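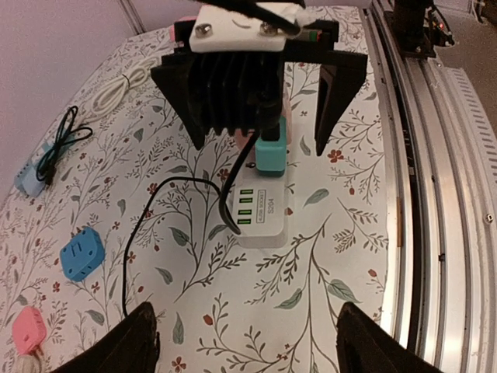
Drenville Community Hall, Kitchen and Dining Room
Safety check before the season, with comments
Month of check: April

How to read this list: OK means no action. FIX means the hall must repair or replace. WATCH means it can be used, but please look again at the next check. My comments are after each point. English is not my first language, so if some comment is not clear, please ask me before you order parts.

1. Entrance and exits

1.1 Main door opens fully and closes by itself. OK.
1.2 Back door opens from inside without key. OK. The bar is stiff and must be pushed in the middle. A child or an older person may push at the end, where it moves very little. I recommend to oil it.
1.3 Exit sign over back door is lit. FIX. The sign is lit on normal power, but when I pressed the test button it went dark after a few seconds. This is usually the battery.
1.4 Path outside the back door is free. WATCH. Two trash bins were standing in the path. I moved them to the fence. They had been moved back when I left in the afternoon.
1.5 Door width at the narrowest place, minimum 90 cm. OK for the main door. The door between kitchen and dining room is a little less, but it is not an exit.

2. Floor

2.1 No loose tiles. FIX. One tile in front of the sink moves under the foot. Same comment as last year.
2.2 Mats lie flat. OK in the dining room. In the kitchen the corner of the rubber mat turns up. Turn the mat around or buy a new one.
2.3 Floor drain clean and cover in place. OK.
2.4 Wet floor sign available. OK. It is kept behind the freezer, and I needed a long time to find it. Please hang it on the hook by the mop.

3. Tables, chairs and table covers

3.1 Folding tables lock when open. WATCH. All of them lock, but on table 2 the lock must be pushed by hand. Do not put the coffee urn on this table.
3.2 Chairs stable. FIX. I took four chairs out and put them in the storage room with tape on the back. Please do not bring them out again for a big party. The screws are not loose, the wood is split.
3.3 Table covers do not reach the floor. OK for the short ones. The long covers from the wedding box reach the floor, and people step on them. Fold the edge under or use clips.
3.4 No table covers close to candles or food warmers. WATCH. I found a small brown burn mark on one of the long covers. A food warmer needs a metal tray under it and free space on all sides.
3.5 Table covers stored dry. OK.

4. Cooking area

4.1 Gas valve can be reached without leaning over the burners. OK.
4.2 All burners light at first try. FIX. The left back burner needs several tries, and gas can be smelled during this time. Do not use it until the technician has seen it. I have put a note on the knob.
4.3 Hood filters clean. FIX. They are sticky on the upper side. The lower side looks clean, so it is easy to believe that they were washed.
4.4 Fire blanket on the wall. OK.
4.5 Fire extinguisher in date, pressure in green field. OK. The tag number is 1114. The old list has another number, please correct it.
4.6 Oven door seal. WATCH. It has become hard in the upper corner. The oven still keeps its temperature. I set it to 400 degrees and the thermometer inside showed almost the same.

5. Electricity

5.1 Outlets near the sink have ground fault protection. OK. Both switched off with the test button.
5.2 No extension cord used as permanent wiring. FIX. The drinks refrigerator is still on an extension cord which goes behind the radiator. Gowda Electric gave a price for a new outlet last year. I do not know if somebody answered them.
5.3 Cords without damage. WATCH. The cord of the Jumero coffee urn is bent strongly where it enters the urn. No wire is visible.
5.4 Electrical panel free and labeled. OK, but two labels are written in pencil and can hardly be read.

6. Cleaning products and first aid

6.1 Products in original bottles. FIX. One spray bottle had no label. I emptied it and threw it away.
6.2 Products stored away from food. OK.
6.3 First aid box complete. FIX. Missing: burn gel, the small bandages, one pair of gloves. The scissors were in the knife drawer.

Order of repairs, as I would do it: burner, exit sign, extension cord, kitchen tile. The filters can be washed by us. For the exit sign battery please ask Ternico, they delivered the sign and have the correct type.

The keys are back in the box by the office. The small key for the panel turns only to the left.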